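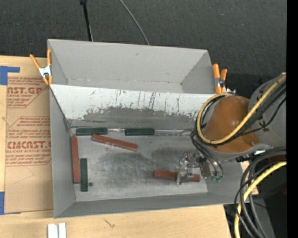 Call for participants: sorting and tidying study

Home | Projects | Take Part | News | Contact

Posted 17 August 2019

Motmont is looking for adults to take part in a paid study on everyday sorting jobs. We want to know how far a machine has come with the small chores people do at home and on the shop floor, and where a person is still well ahead. You don't need any background in robotics or computers.

What the study is about

Putting things away is dull work and most of us do it without thinking. You pick up a block, a peg or a spoon, turn it the right way and put it down where it goes. A robot arm has to work out where each item is, which way it is lying, and whether there is room for its fingers on both sides. Items lying flat against a wall or right beside each other are often the hardest.

Our project, called Wemari, looks at short jobs of this kind. We have built up a set of 700 starting layouts, mostly slim blocks in a shallow bin. We need people to do the same jobs by hand, from matching layouts, so we have something fair to compare the arm with.

We are not going to tell you the arm is ready to do your housework. On a clear floor with a few items it can be useful. In a full kitchen drawer it would struggle, and we would like better figures on where one stops and the other begins.

What you will do

You will come in for one session of 2 hours, breaks included. In the first part you sit at a table and sort blocks by colour, using one hand, then using a pair of tongs. The tongs are there to give you two "fingers" and no more.

In the second part you watch recordings of the arm at work and press a key when you think a pick is about to go wrong. People are often good at spotting this and can't always say how they do it, so we will also ask you a few questions afterwards and write down your answers.
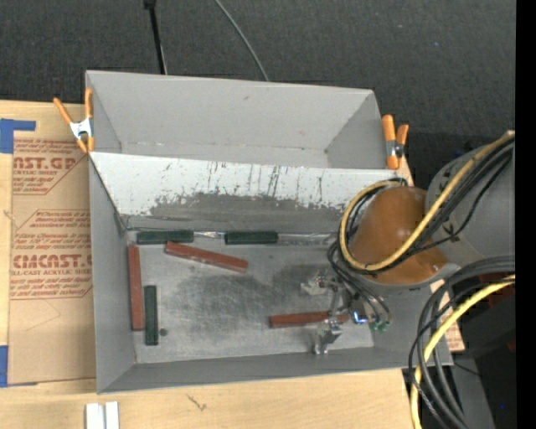

Layouts with two colours take longer to judge than you might expect, particularly when one stick lies on an angle and the others are square to the walls. Take your time with them. We record how long you take, but there is no prize for speed and no pass mark.

You will not be asked to work within reach of a moving arm.

Who can take part

You should be 18 or over, able to sit at a table for most of the session, and comfortable reading instructions in English. Glasses and contact lenses are fine. Please tell us if you are colour-blind. You can still take part, and we will give you a set of blocks marked with raised dots.

We would especially like to hear from people who have worked in a warehouse, a commercial kitchen, a laundry or a hardware shop. Left-handed people are also welcome, as we are short of them.

If you took part in our earlier Vukham folding study, you may apply again.

Dates and payment

Sessions run through September, mornings and afternoons, with a small number of evening places. We take 10 people a day. Payment is by gift card at the end of your session. If you need to stop early for any reason, you will still be paid in full.

Your information

We film your hands and the tabletop. Your face is not filmed and your name is kept apart from your results. You can ask us to delete your recordings up to the end of the project.

How to apply

Fill in the form on the Take Part page and quote reference 3863. Tell us which times suit you, whether you are left- or right-handed, and what sort of hands-on work you have done, paid or unpaid. We will reply by email with a time and directions to the building. Wear sleeves that can be rolled up, and leave rings and bulky watches at home if you can.

14 shares | 3 comments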